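Gulgate flooring scheme promises quiet, shows little proof

Residents of the Gulgate apartments have been told that their new stone floors will be no louder than the carpet they replaced. Some of the people living underneath would like to see the numbers.

The building's owner, Loureiro, began pulling up hallway and living room carpet in February and says the job will be finished by 1st May. It covers 100 units on 5 floors. In a letter to tenants the company called the new surface "cleaner, cooler and just as peaceful," and put the rent increase that goes with it at 440 dollars a year.

The word "peaceful" rests on a thin mat, sold under the name Jerska, that goes down before the stone. Loureiro says the mat was tested and did well. Asked where, it named one vacant unit on the ground floor, which has no neighbor below it.

"I don't know what you learn about footsteps from a room with dirt under it," said Otis Dunleavy, a retired piano tuner who lives on the second floor. He has kept a log since the unit above him was done. It lists chair legs, a dropped pan and a dog, mostly between six and eight in the morning.

A log kept by one annoyed man isn't a test either, and Dunleavy admits he was not keeping one when the carpet was down. Two other tenants said they had noticed no change. One of them likes the floors and said her allergies have eased, though she has also given away her cat.

Vaughan McAlister, who manages the building for Loureiro, said three complaints had come in and all were being looked at. He would not release the test results, which he described as "a supplier matter." The supplier, Flosatitz, did not return calls.

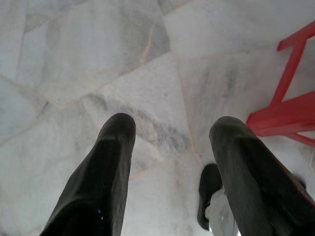

Pale marble underfoot, with red furniture close by.

McAlister said felt pads for chairs would be handed out free at the front desk. Tenants who want their carpet back can apply in writing - but the form does not say who decides, or how long an answer takes. Dunleavy sent his in last month and is still waiting.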